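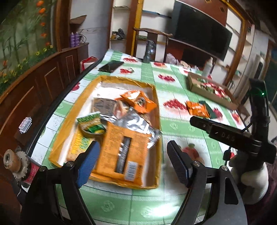 Can a machine clear a kitchen table yet?

Parts of the job, under good conditions. A robot arm can pick up a box or a bottle it has handled many times before. Clearing a whole table in a home it has never seen is still beyond what anyone sells at a normal price.

Unit 4 handout, Automation and Everyday Work
Instructor: Reijo Hakala

Bring this to the March session along with your notes on Unit 3.

Why packaging is hard

Rigid boxes keep their shape, so a grasp planned from one side usually holds. Snack bags, foil wrappers and plastic bags do not. They fold when touched, and shiny foil confuses depth sensors. A pile is worse than single items, because pulling one packet moves the ones on top of it. Patterned tablecloths add a further problem: a printed fruit can be taken for a thing to pick up.

How to read a success rate

Our example is the Sulholm trial, run by Eino Hämäläinen. The arm made 542 picks from mixed trays of groceries and snacks. Before you quote a figure from any trial, check three points.

Were the items known to the system in advance?
Did a person reset the tray after a failed pick?
Was the time per pick reported?

A rate of 99 in 100 sounds high. Over 1,000 picks it still means ten failures, and in a home somebody has to deal with each one.

Shop floor and home

A packing line can be changed to suit the machine, with fixed lighting and one product at a time. A family table can't. Someone also has to decide what is trash, what gets eaten later and what belongs in another room.

For next time

Pick one chore you do at home and break it into no more than 20 steps. Mark the steps that need a judgment about what to keep. Hand in one page.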